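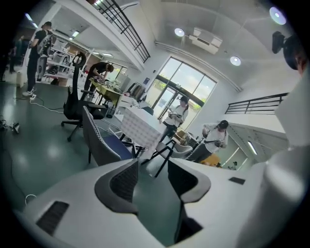 Give it a year and it might manage the socks, Pirjo Pitkänen reckons. The towels it can do now, on a good day, if they come out of the basket one at a time and are all the same size.

She has watched the machine do it often enough. Harnorico, the small company where she works, has been teaching a pair of robot arms to tidy, fold, wipe and sort. The arms are called Telo, and they are bolted to a bench in one half of the workshop. The other half belongs to people holding grippers in their hands, walking from one chore to the next and doing by hand what the arms are supposed to learn.

This is how a good part of the field now works. A person picks up a gripper with two fingers and a camera, and does a job with it: puts a cup on a shelf, pushes in a chair, closes a drawer. The recording goes into the pile. When the pile is big enough, a model is trained on it and loaded onto an arm with the same kind of fingers. The arm then tries the job.

The question I went to ask was a simple one. Can it do the chores yet?

Pitkänen's answer took most of a morning. For the towel job, her team recorded 2,471 demonstrations. On the test I was shown, Telo was given 294 towels over several days and folded 49 of them badly enough that a person had to do them again. Some were dropped. Some were folded with a corner sticking out. A few were picked up, put down and picked up again until someone pressed the stop button.

"People see the ones that worked and think we're done," she said. "Then they ask about fitted sheets."

Fitted sheets are a sore point. So are plastic bags, wet dishcloths, and anything with a drawstring. A towel has four corners and the arm can usually find two of them. A fitted sheet has corners too, but they hide. Nobody on the team has a date for fitted sheets.

Darmawan Sinaga runs the recording sessions. He used to fit kitchens, and he talks about the work the way a fitter would. His main complaint is about speed. A person using the hand-held gripper is slower than a person using bare hands, and the arm is slower than the person with the gripper. A job that takes Sinaga 20 seconds with his hands can take Telo a few minutes.

He doesn't think that matters for the dishes. "If I'm asleep, it can take all night," he said. It does matter in a shop, where somebody is paying for the floor space.

The shop floor is where the money has gone so far. Kuusisto, a parts packer that took one of the first pairs of arms, put them on a line where small plastic fittings are sorted into trays. The fittings come in five shapes. They arrive on a belt, under the same lights, at the same height. There are no pets and no children, and nobody leaves a coat on the belt.

Sointu Nieminen supervises that line. She said the arms are fine at it now and were not fine in June, when they kept trying to pick up the shadow of a tray. They still need a person nearby. One worker used to sort at that station, and the same worker now looks after it along with two others. She was frank that the staff had doubts and that some still do.

"It jams less than the label printer," she said. "But I can explain the label printer."

What she meant is that when the printer stops, there is a code on the screen and a page in the manual. When an arm stops with a fitting held in the air, there may be no reason she can find. She sends the recording back to Harnorico and somebody there looks at it. Sometimes the fix is more demonstrations of that one move. Sometimes it is a piece of tape on the table.

Homes are harder for reasons anyone who has cleaned one will know. Things move. The chair that was under the table is now by the window. A robot that learned to wipe a white counter may do poorly on a dark one. That is the argument for the hand-held grippers, which can be carried to any kitchen or back room without bringing an arm along. The more places the recordings come from, the less a new place should throw the machine off.

Abla Srour, an occupational therapist, is not sure the field is working on the right chores. She visits people who have trouble at home after a stroke or a fall, and she keeps a list of what they ask for help with. Folding is low on it. Near the top are picking things up off the floor, opening jars, and getting a pan out of a bottom cupboard.

"My clients would live with wrinkled towels," she said. "They can't live with the phone under the bed."

Picking a phone off the floor is well within reach of a two-finger gripper. Getting the gripper to the bed is a different matter. Telo has no wheels. A version with a base, called Dollov, is being built, and I was allowed to see it but not to see it move. Pitkänen said it drives well and reaches well, and that doing both together is what they are working on – a heavy arm stretched out to one side makes the base want to tip.

Edileuza Arruda cleans offices and private homes, and has done so for most of her working life. I showed her a video of the towel test on my phone. She watched the whole thing without speeding it up. She wanted to know who fills the basket, who carries the stack upstairs, and what happens if there is a hairpin in the towel.

At present the answer to the first two is a person. On the third, Sinaga said they had never tried a hairpin, and he wrote it down.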